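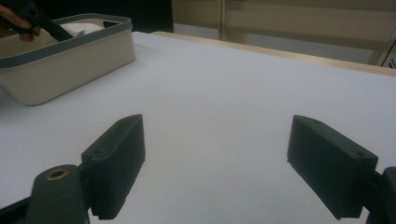 Two grippers, one tub, one very patient afternoon.

So this is what I do all day now at Cavbridge! I hold a gripper in each hand and work through the job slowly, over and over, so the robot has something to learn from. We're at more than 800 runs, and Seon-mi would like 4,000 (bless her).

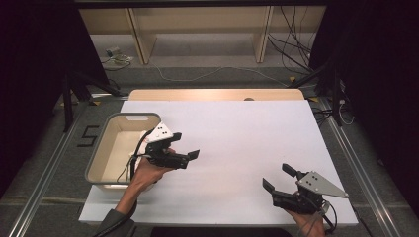
My first 30 were awful, I'll admit. I rushed, like I was putting groceries away at home. Jae-in told me to move as if I were teaching a kid to tie a shoe, and that helped a whole lot.

Wrists are a bit sore tonight, but I'm back at it in the morning, with better coffee I hope!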